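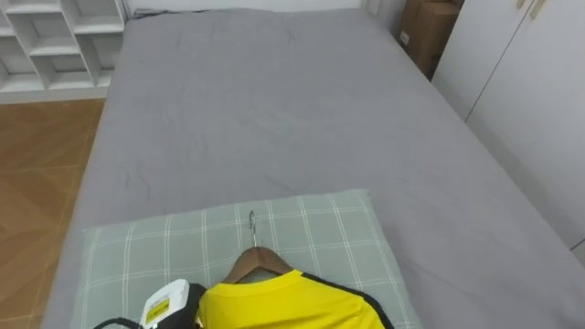
Yimer residents at the Plustarthorpe building reported that sports shirts laid out on the bed came up well as far as the hem but kept a crease under the collar. The procedure in this section has been revised to cover that point.

Section 12. Refreshing a Shirt on a Flat Surface

Use this procedure when no garment rail is available. It applies to the Griteck Alto handheld steamer and to shirts whose care label permits steam.

Before you start

Cover the mattress with a smooth sheet. Place a firm pillow or a folded cotton towel under the area to be treated. Keep the power cord clear of the fabric and of any walkway.

CAUTION: Steam leaves the head at around 100 °C. Do not place a hand beneath the fabric while steam is being released.

CAUTION: Do not rest the steam head on the garment or bedding between passes. Set it on its heel on a heat-resistant surface.

Procedure

1. Fill the tank to the line with clean water and close the cap. Do not add fragrance or starch.

2. Put the shirt on a hanger and lay both flat, with the hook pointing away from you. The shoulders of the shirt should follow the shoulders of the hanger.

3. Plug in the appliance and wait 40 seconds. Release the first burst of steam away from the garment, over a towel.

4. Begin at the collar. Draw the neckline down with the free hand and hold the head 2 cm from the cloth.

5. Work toward the hem in straight, slow passes. Printed numbers and bonded trim must be steamed from the reverse side only.

6. Treat the side seams last. Pull each seam straight before the pass.

7. Unplug the appliance. Hang the shirt in open air until it is fully dry before returning it to the wardrobe.

Note: Bedding beneath the shirt will absorb moisture. Allow it to dry before the bed is made up.

Note: If water drips from the head, stop, hold the appliance upright and wait for it to reheat. See Section 14, Descaling.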